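Ticket 745
Product: Landovum handheld gripper kit, two-hand set
Opened by: Bronisława Kozłowski
Category: Calibration / gripper width
Priority: Normal (I asked for High)
Status: Waiting on vendor

Opened 9th May

We have the two-hand kit on trial through Sosalden. The job we picked is small hardware on a table: pick up a washer, put it over an upright threaded part, let go, back off. Your product page says the kit is good for "fine assembly work out of the box." So far I don't see it.

The problem is the gripper width. With the fingers fully closed on nothing, the left unit reads zero, as it should. The right unit reads zero after calibration and then creeps. By the end of a session it says the fingers are slightly open when they are shut tight. On a thick part you would never notice. On a thin washer the error is bigger than the part, so the log says we are holding nothing when we are holding a washer, and sometimes the other way around.

What I have tried already, so please don't send it back to me:
Calibrated both units in the app, in the order the manual gives.
Calibrated them in the opposite order.
Swapped the batteries between the two.
Took the yellow tips off and reseated them.
Restarted the app, restarted the phone, restarted the base unit.

Same result every time, right unit only.

Reply from Landovum Support

Thank you for reaching out. Width drift is most often caused by tips that are not fully seated. Please remove and reseat the yellow tips, then run calibration again. Please also make sure the work area is well lit and free of reflective objects.

Reply from Bronisława Kozłowski

The tips are in my list. I did them again anyway. No change.

As for reflective objects, we are working with bolts and washers. If the kit can't be used near shiny metal, then the product page should stop saying assembly. I would also like to know what reflections have to do with finger width. The manual says width comes from a sensor in the housing and the camera is used for position. Either the manual is wrong or that advice is for some other problem.

The table is next to two windows with the blinds down and the ceiling light on. Here is the setup. 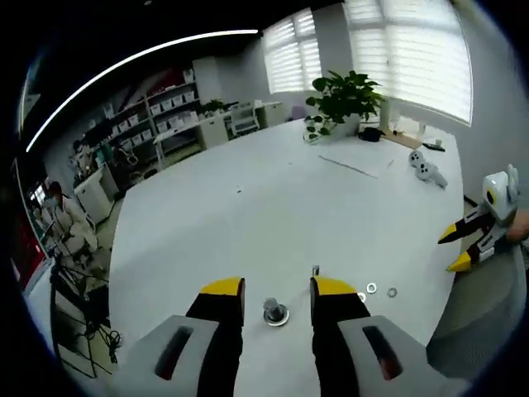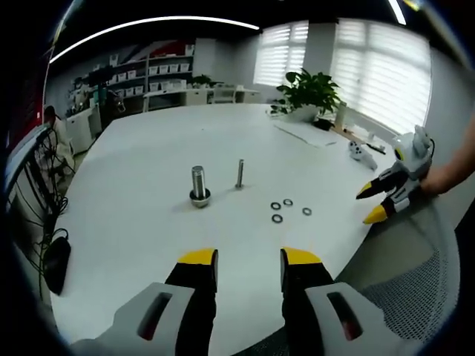 Big bolt standing up on the table, small rings to the right of it, second gripper coming in from the right.

I asked Wilczyńska (our other operator) to take over the right unit in case it was something in how I squeeze the trigger. She got the drift too. Then we traded hands, so the bad unit was on the left side of the table. The drift went with the unit. I think that rules out the operator, the light and the table in one go, but I'm sure there is a form answer for it.

Reply from Landovum Support

Thank you for the additional details. Could you please tell us how many recordings you have made since the last full reset? We recommend a full reset every 200 recordings. Please also confirm the firmware version on both units.

Reply from Bronisława Kozłowski

236 on this kit in total. No full reset, because the manual doesn't mention one. I searched the PDF for "reset" and the only hit is about the Wi-Fi password. Where is this 200 written down?

Firmware is version 2 on both units. The left one has made every one of the same recordings and is fine, so I don't put much faith in the reset theory – but send me the steps and I'll do it.

Internal note added by Sosalden (visible to customer)

Spoke to the customer by phone. Sirketero had a similar complaint in December on a single-hand kit and it was closed as "could not reproduce." Asking Landovum to reopen that one and compare.

Reply from Bronisława Kozłowski

Reset done with the steps you emailed. Right unit held zero for the first half of the session and I almost wrote in to say sorry. After lunch it was creeping again. It may be a little slower than before, or I may be wishing.

One new thing. If I hold the right unit tips-down and tap the housing with a knuckle, the reading jumps and sometimes goes back to zero by itself. The left unit does not do this. That sounds to me like something loose inside. I have not opened it, as the sticker over the screw says it voids the warranty.

What I want:
A replacement right unit, sent before you get this one back. Two-hand work with one unit is no use to us.
A straight answer on whether the recordings we have can be corrected afterward, or if they go in the bin.
The trial period paused from the day this ticket was opened.

Reply from Landovum Support

Your case has been passed to our hardware team. In the meantime, please reseat the yellow tips before each session.

Reply from Bronisława Kozłowski

Noted. Please leave this ticket open.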